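Two grippers, one cake, and my Saturday

10/19/19

I said at the end of the last post that I'd settle the gripper question by the weekend, and it's the weekend.

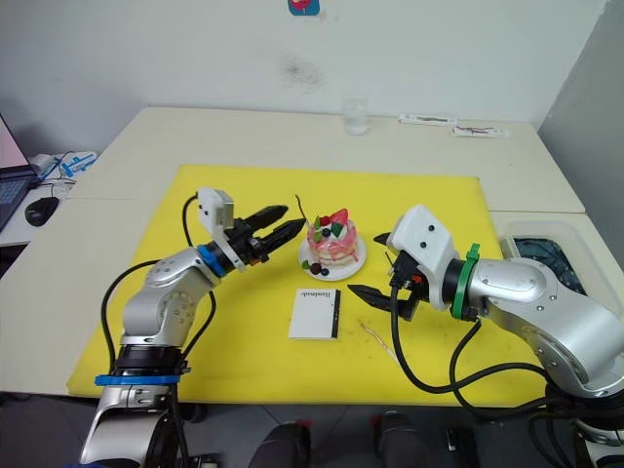

For anyone who skipped the last one (fair enough, it was mostly about cable ties), the contest is between the Dudance on the left arm and the Cokadia on the right. Both are black, both have two fingers, and both came with a spec sheet written by someone who has never been asked to pick up anything softer than a bolt. The Dudance cost me 689 dollars. The Cokadia cost me 938, plus a delivery fee I've decided not to think about.

My testing standard is the toy cake. I've tried blocks, I've tried tins, and every gripper ever made can pick up a block. The cake has icing drips, a round plate that slides if you so much as look at it, and fruit on top sitting at exactly the height where a careless finger will land. It's a rotten thing to grab, which makes it a good test.

Round one was the plate. The job is to pinch the rim, lift it level and put it down again without the cake going for a walk. The Dudance was dull and steady about it. Its fingers close slowly enough that you can change your mind halfway, and I changed mine plenty. The Cokadia closes like a car door. On the default settings it shoved the plate clean across the mat before it got a proper hold, and I spent the better part of an hour in the config file finding out that "soft close" means soft compared with the other setting, "close".

Lwazi Fourie, who sold me on the Cokadia in the first place, messaged to say I had the force limit in the wrong units. He was right. I'd like it noted that the manual gives the units on a different page from the number.

With that fixed, round two went the other way. This was the berry, the small dark one down on the plate next to the cake. The Cokadia opens much wider and you can bring one finger in low and flat while the other comes over the top, so there's room to get at a berry without knocking the cake. The Dudance had to come in nearly square, and on that approach the wrist camera sees a lovely close-up of pink icing and no berry whatsoever. I got it in the end by driving the last bit by eye, which rather defeats the point of owning a wrist camera.

Cabling deserves its own whinge. On the left arm it loops out from the camera and runs along the links, and I've stopped noticing it. The right one droops in big arcs and has found a way to snag at every rotation past the halfway mark. I've ordered a set of sleeves from Van der Merwe. They were meant to come in September.

On the software side I ran both off the Ulta controller, mainly so I'd have only one thing to swear at. It coped. The lag on the right arm is noticeable if you're looking for it, and by mid-afternoon I was looking for it. Swapping the profiles over didn't move the lag to the left, so I suspect the arm itself, or the long cable, or me.

So I owe you a verdict. If I had to send one back it would be the Cokadia, on price and temperament, and I'd miss that opening width every single day. What I'll probably do is keep both, give the left arm the boring jobs, and retune the right one properly once the sleeves turn up. I also want to try 3 different fingertip pads, two of them rubber and one a foam thing I cut up myself with a bread knife.

If you've had the Cokadia closing gently on anything, send me your config. I'm not proud.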